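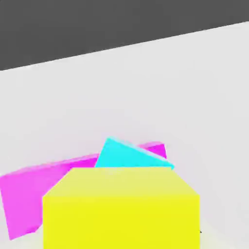
Figura 18. Vista de la cámara en el simulador: cubo amarillo, cuña cian y losa magenta.

4.2 Grabar una demostración por control remoto

En esta sección se explica cómo enseñar al brazo Henari la tarea de separar las piezas. La demostración se graba primero en el simulador Gremex y después, si el resultado es correcto, con el brazo real. Se necesita el mando Achari con la batería cargada.

1. Abra Gremex y elija la escena "Piezas juntas". Espere hasta que la vista de la cámara aparezca en la pantalla.

2. Compruebe que las tres piezas se distinguen. En la figura 18 el cubo está en primer plano y tapa la parte baja de la cuña; la losa queda detrás de los dos. Esta posición es válida para grabar.

3. Encienda el mando y mantenga pulsado el botón de enlace durante 2 segundos. La luz del mando debe quedar fija.

4. Ponga la velocidad al 20 %. Para las primeras demostraciones no es recomendable un valor más alto.

5. Pulse Grabar y lleve la pinza hasta el cubo. Baje en vertical, cierre la pinza y levante la pieza antes de moverla hacia un lado.

6. Deje el cubo en la zona libre de la superficie y abra la pinza. Repita lo mismo con la cuña. La losa no se mueve en esta tarea.

7. Pulse Parar. Si la demostración es buena, guárdela; si una pieza se ha caído o ha sido arrastrada, elija Descartar y vuelva al paso 5.

Nota: El sistema aprende también las pausas. Si usted necesita pensar el movimiento siguiente, utilice el botón Pausa del mando y no deje el brazo quieto durante la grabación.

Nota: Para entrenar el modelo se piden 100 demostraciones guardadas. Las descartadas no entran en este número.

PRECAUCIÓN: Antes de pasar al brazo real, compruebe que el selector del armario Brurker está en posición Manual y que no hay ninguna persona dentro de la zona de trabajo. Tenga siempre la parada de emergencia al alcance de la mano.

Revisión de esta sección: Shagufta Hayat, octubre.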